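Tovwood tabletop finish in Terracotta - 3 out of 5

Bought two cans in May for the desk in the back bedroom. Using it every day since, so figured I'd write this before I forget the annoying parts.

Price first. 95 for the small can, 129 for the big one. Got one of each because the store was out of big. Not cheap for what it is. Overgaard's oil is less and goes further but they only do it in grays and one sort of honey color, and I wanted warm.

Smell - strong the first evening, fine by morning. Windows open both days anyway.

Going on. Thick. Thicker than the label makes it sound. Stir it way longer than you think, the color sinks to the bottom and my first pass came out weak and streaky on the left side. Had to sand that back with 300 and start over. Lost a whole afternoon. Second try I used a foam pad and not the brush and it went on fine. Don't bother with the brush.

Drying time on the can says overnight. No. Two nights at least, and I'd give it three if its humid. I put my keyboard down too early and there are four little feet marks in the front corner forever now.

Color. Nice!! Warmer than the chip at the store. My sister in law Ea Laxdal has the Prastau one on her kitchen table, supposed to be the same shade, and hers is pinker and sort of chalky. I like mine more. She does not agree.

Wear so far is pretty good. Coffee wipes off. Red wine wiped off too but I got to it fast. Pencil does not wipe off, needs a damp cloth and some elbow. One scratch from a belt buckle, touched it up with what was left in the can and can't find it unless I get the light sideways. Haven't tried the wax they sell to go on top, somebody in the comments (Villads Zoëga I think) says it turns everything shiny so I'm staying away form that.

Stuff I didn't like: the lid. Bent it the first time I opened it and it never sealed again, so the rest skinned over in a couple weeks. Decant it into a jar. Also the instructions are one tiny fold-out and the English part stops before the cleanup section. Mineral spirits works, for the record.

Would I buy again - probably, for a small piece. Not a dining table, you'd go broke. If they fix the lid I'd go up to 4.
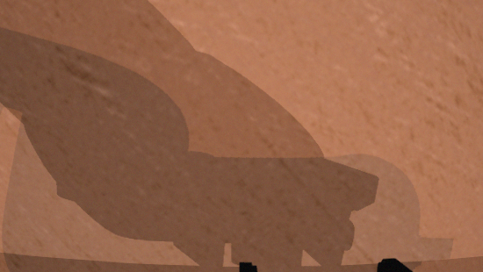

Terracotta color, mottled grain, part light and part shadow. Render.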